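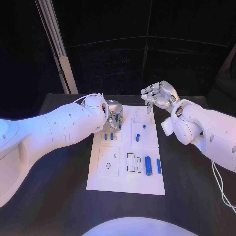
Metal gripper or five-finger hand for peg work?

Posted by slowpeg, April 2024

Hello all, I hope this is the right corner of the site. We have a two-armed setup with a metal gripper on the left and a five-fingered hand on the right, and I've been asked to say which of the two we should buy a second one of. Both arms work over the same white task board, the one with the blue pegs, the raised plates and the printed outlines for laying things down.

The gripper takes the short pegs without much fuss. The hand is lovely to look at but I can't get it to close on a thin peg the same way twice, and I spent most of March fiddling with finger speeds. I've run 200 tries with the gripper and 335 with the hand, which I know isn't a fair match. The controller is a Lesta, if that matters, and both arms share it. Am I comparing them badly, or is the hand just the wrong tool for this? Any advice welcome, however basic!

Tarek Samir

Hello, and welcome! You're not doing anything silly, but I'd even up those numbers before you show them to anyone, and I'd split them by peg. Lumping the thin ones in with the stout ones hides nearly everything you want to know. When we did ours at Plusau we kept a separate sheet for each size, and the hand came out quite well on the fat cylinders lying on their sides (it can get a thumb round them) and poorly on anything small standing upright.

Two more things. Start each try from the same height, a little above the board, with the fingers already curled most of the way in. Ours wandered much less once we stopped opening it fully every time. And do check your wrist cables. If one pulls tight as the wrist turns, it can shift the grip just enough to miss, and you'll blame the fingers for weeks, as I did.

If it's pegs and only pegs, buy the second gripper. If somebody is going to want cups and bottles next year, keep the hand and be patient with it.

jolly_mags

gripper every time. we had a Jolent hand for 6 months and went back

Hegazy Workshop

Agree with Tarek about splitting by size. I'd also swap the arms over if your mounts allow it, so the gripper has a turn on the right. Our two arms weren't calibrated equally well and we only found out after 1062 tries, by which time the report was written and I had to do the tables again.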